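Friday, November 2, 2018

Dye room notebook, pomegranate rind series, continued

Iker Aguirre asked for the iron-shift results on the Carrasco wool before he commits to colors for the spring shawls, so most of today went on that. Everything from the last two weeks is in here as well. The loose sheets were getting dye on them and I have copied what was still legible.

Stock on hand this morning: 880 g dried rind, broken up, in the two lidded tubs on the bottom shelf. One tub is the older rind from March. It has gone browner and smells dusty. I kept the two apart for the tests, and I would like to keep them apart until it is used up, so please don't top one up from the other.

Extraction

Weighed out 200 g of the newer rind. Soaked overnight in rainwater, enough to cover by a hand's width. Brought up slowly to just under a simmer and held there for an hour, then left in the pot with the lid on until it was cool enough to handle. Strained twice, first through the colander and then through the old cotton sheet. The first liquor was a murky yellow-brown. Second extraction from the same rind, same time and heat, gave something paler but still well worth keeping. A third one was hardly colored and I poured it out.

The March rind got the same treatment in the small pot. The liquor was darker to look at but the dyed samples came out duller, so the look of the pot is no guide. I wrote that down last year too, apparently, and then forgot it.

I did not let either one boil. The batch in September boiled while I was on the phone and the yellow went to a flat tan that no amount of alum brought back.

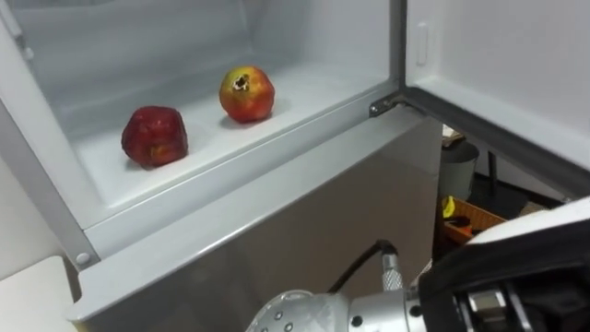
Rind color at the start is still the open question for me. Iker thinks redder skins ought to give a warmer yellow. My own notes don't back that up, though they don't rule it out either, because I never sorted the fruit before drying. Skins vary a lot even from one fruit to the next. Of the two on the fridge shelf, one is a deep dark red all over apart from a few orange-yellow patches low on one side, and the other is mostly split between red and yellow-green, with the brighter yellow up near the crown. That would do as a starting pair for a sorted test. I would want more of each before I believed any difference. The red in the skin is mostly a different kind of pigment from what we are after, and it washes out or turns gray in hard water. The yellow and the tannin are what stay on the wool. If there is a difference between red and green skins I expect it in the tannin, with the less ripe fruit giving more, and it would show up as a stronger black with iron.

To do for that: label drying trays R and G, take the crowns off both, scrape the pith to the same thickness, weigh after drying and not before.

Mordanting

Fiber was the Carrasco two-ply, scoured last week by the usual method. It still felt slightly greasy on one skein, the one with the blue tie. I scoured that one again and it took the mordant evenly afterward. The other skeins were fine.

Alum at 12 percent of fiber weight, dissolved in hot water first and then added to the bath. I put the skeins in wet, brought the heat up over most of an hour, held for another hour, and left them in overnight. No cream of tartar this time. We were out of it, and on this yarn I can't see that it does much except soften the hand a little.

The cotton samples (Prelance muslin, cut in strips) went straight into the rind liquor without alum. There is enough tannin in the rind for the cotton to pick up a decent buff color alone. I then put half of the strips through alum and a second rind bath. Those are clearly yellower.

Dye baths

Bath A, first liquor, new rind, alum wool. Came out a good clear mustard. Even all along the skein except for a lighter place under one tie, which was my fault for tying too tight. Use the figure-eight ties, loose, four to a skein.

Bath B, second liquor, new rind, alum wool. Softer yellow, close to straw. I like this one better than A for the shawl ground. It will need something darker next to it.

Bath C, first liquor, March rind, alum wool. Khaki. Not bad, but it is not the color anybody asked for. Useful with iron, see below.

Bath D, first liquor, new rind, unmordanted wool. Beige with a yellow cast. Washed out more than the others in the first rinse and then held.

Bath E, the cotton strips. See the card. The doubled strips are the only ones I would show a customer.

Iron shifts

Ferrous sulfate at 2 percent of fiber weight, in a separate bucket, lukewarm, stirring the whole time. I used the gray bucket with IRON painted on the lid, and I am asking again that it not be used for anything else. A clean alum skein went into it by mistake in September and came out spotted.

A plus iron: olive. It moves quickly in the first minute or so and then slows down. I pulled the first sample early and the second one late, and the late one is a deep olive with almost no yellow left.

B plus iron: gray-green. Very nice. This is the one I would put next to plain B.

C plus iron: close to charcoal. With the March rind there must be plenty of tannin left even though the yellow has faded. I would use up the rest of the old tub this way.

D plus iron: a plain medium gray, a bit uneven.

E plus iron: gray on the single strips, dark olive on the doubled ones. The single strips feel harsh already. I don't want to go higher on iron with the cotton.

After the iron, everything got two rinses and a wash with the Ranen soap, then one more rinse with a splash of vinegar for the wool only. The first rinse water ran gray for A and C, and cleared by the third.

Water

I repeated bath A in tap water to see how far off it is from rainwater. It is off. The tap water skein is browner and the iron sample from it is muddier. The rain barrel is down to the last third, so for the larger lots we will need to plan ahead or find another source. Iker has offered to bring containers from his place, where the water is softer. I'd want to test that before dyeing anything for sale.

pH strips on the rainwater liquor read slightly acid. Tap water liquor read close to neutral. A small amount of washing soda in a cup of liquor A turned the color a deeper, browner gold at once, and a swatch put in it came out a strong gold that I did not expect to like. I have put it on the card as A-soda. Go carefully with it on wool. 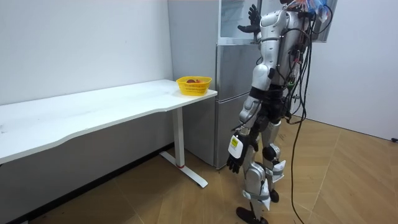
Light test

The strips went up in the south window on the first day of this series, half of each covered with foil and card. At two weeks A and B show no change I can see against the covered half. D has faded slightly. C has not moved. All the iron samples look the same as when they went up. I'll leave them until March and look again. Two weeks in fall light says very little.

For comparison, the onion skin samples from the spring lost a good part of their orange in the same window over the summer, and the pomegranate strips from the same lot kept most of theirs. I take that as a good sign for the shawls.

Rub test, dry, white cotton cloth, twenty strokes: A clean, B clean, C clean, D clean. The iron on C left a faint gray mark, wet and dry. I gave it another wash and repeated, and the mark was fainter but still there. If C plus iron goes into anything worn against a light shirt it needs a longer rinse, or less time in the bucket.

Equipment

The thermometer on the big pot reads low. Checked it against the glass one in hot water and it was behind by a few degrees the whole way up. I have hung a tag on it. Until it is replaced, use the glass one and put it away in its sleeve.

The Rakier burner is still slow to light on the left side. Clean the jets before the next long day. The right side is fine.

Ordered more alum. Lot 2212 is nearly finished, and I have kept back a jar of it so that the repeat skeins for Iker can be done with the same lot. The jar is on the top shelf with his name on the lid.

Costs, for the shawl estimate

Rind is free apart from the time, which is mostly cleaning and drying. Twice the fiber weight in dried rind for the A color, and B comes from the same rind, so one lot gives two shades. Alum is cheap. The iron is used in such small amounts that I don't bother to figure it. Most of the cost is gas and an afternoon of standing there. The drying takes room as well, and the racks are in the way of the loom while they are out. Two people can get by. One of them has to go around the back.

For Iker

Sample card is pinned to the inside of the cupboard door, marked A to E, plain on the left and iron on the right, with the tap water and soda samples at the bottom. My recommendation is B for the ground and B plus iron for the border, with a narrow line of A if he wants more yellow. He should look at it in daylight. The lamp over the table turns everything toward green and we had that argument last winter.

Next

Repeat B at full skein weight and see if it matches the card.
Sorted rind test, R and G, once the skins are dry.
Test Iker's water.
Iron on B, one skein, short and long dip.
Clean burner jets.
Ask whether he needs the border yarn before the ground yarn or both together.
Buy cream of tartar.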